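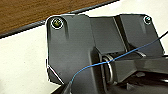

The woman who manages bookings at the Skeneck community centre has had the job for 10 years. Before that she ran the front desk at a motel, and she says the work is much the same except people don't sleep over.

Most of her week goes on the timetable. "Everyone wants Tuesday at six," she says. "I could fill that slot four times. Friday afternoon I can't give away."

The centre charges by the hour, with a lower rate for local groups. The seniors' exercise class has been coming longest. A choir moved over from the Tipoki church hall in May after the heating there broke down for the second winter running. They were meant to stay for 2 months and have since asked for the whole of next year.

"They're good tenants," she says. "They stack the chairs. You'd be surprised how much I care about chairs."

She keeps the bookings in a paper diary as well as on the computer. The council moved its halls to an online system called Holla last year, and she likes it well enough, but it once let two birthday parties book the same Saturday. She rang both families and one agreed to start in the morning.

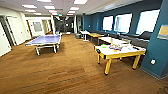 Money is the other part of the job. The centre got a grant of $3,000 this year, and $1,190 of that went on fixing the kitchen hot water. She would have liked to spend it on new curtains for the small meeting room.

"The old ones came from my predecessor's time and they don't close in the middle," she says. "The book club has pegged them together."

Asked what she would change, she says the cancellation rules. At present a group can pull out the day before and pay nothing. She has written to the council asking for a week's notice and is waiting to hear back.

She plans to stay on until the Brovevon Road bus route is settled, as half her regulars come by bus and the stop may move. After that she might cut back to three days.

"Somebody else can have the diary," she says. "I'd want to show them how it works first, though. My writing's terrible."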